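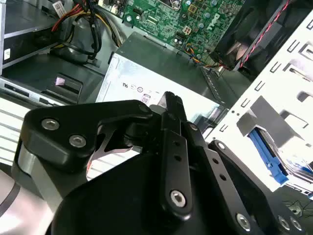
Grikari Robot Club — questions we keep getting

Posted June 5, 2023 by the club desk

Who can join?
Anyone at the college, any course. No robotics background needed. If you can use a screwdriver and you turn up, you're in. First years very welcome.

What are you working on this term?
Taking old desktop computers apart with an arm and gripper. Started in April. The idea is that the arm does the dull bits of sorting scrap PCs and we learn about grasping on the way. It's our entry for the Jirkau Challenge.

What is the Jirkau Challenge?
Student teams only. You get a desktop case with the side off, and 25 minutes to get as many parts out as you can without damaging them. Points per part, points lost for bent metal or cut wires. Full rules are on the noticeboard by the door, please read them before asking about scoring.

Do I need to know how to code?
No. About half the jobs are not code. Driving the arm, writing up runs, making brackets, labelling, fixing cables. If you do want to code we use Python and will start you on something small.

Why old office desktops?
Cheap, sturdy, easy to get more of. The insides are also a good mix — big flat things like the power supply, fiddly things like fan leads, and drive holders in bright plastic that the software can find without much fuss.
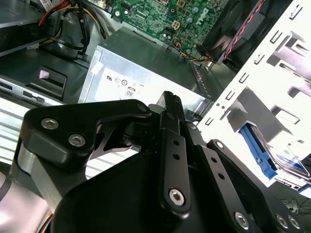

Gripper at the power supply, Dell board behind.

Is it safe?
Nothing is plugged in at the wall when a case is on the bench. Power leads come off first, always. Safety glasses on, long hair tied back, hands out of the case while the arm is live. One person stays on the stop button and does nothing else. Not their phone, nothing.

Does the arm work on its own?
Mostly not yet. Somebody drives it, we record the run, and the recordings go into training. We have 548 good runs and want 3000 before the final. So driving shifts are the thing we need most help with, even an hour is useful.

What is the Plarnix folder everyone mentions?
Our shared store for runs. Name your files properly (date, case number, your initials) or they get binned. Sorry but we lost a whole afternoon to files called test2. Notes go in the same folder, same name as the run.

How long is a session?
90 minutes, including tidying up. Please do stay for the tidying up.

What does it cost?
Nothing to join. Travel to the final is paid by the department, food isnt.

Can I bring my own PC for you to take apart?
Yes please, if it's dead and you dont want it back. Hard drives must be wiped or taken out before it comes through the door. We can't do laptops or all-in-ones, and no screens.

Do I get credit for it?
Not directly. Some people have used club work for their second year project, ask your tutor first and get it agreed in writing.

Where are you?
Khunthong Building, ground floor, the workshop at the far end. Ring the bell if the door is shut, we can't always hear knocking.

I missed the start of term, is it too late?
No. Come along, sign the safety sheet and you'll be driving the same day if there's a slot free.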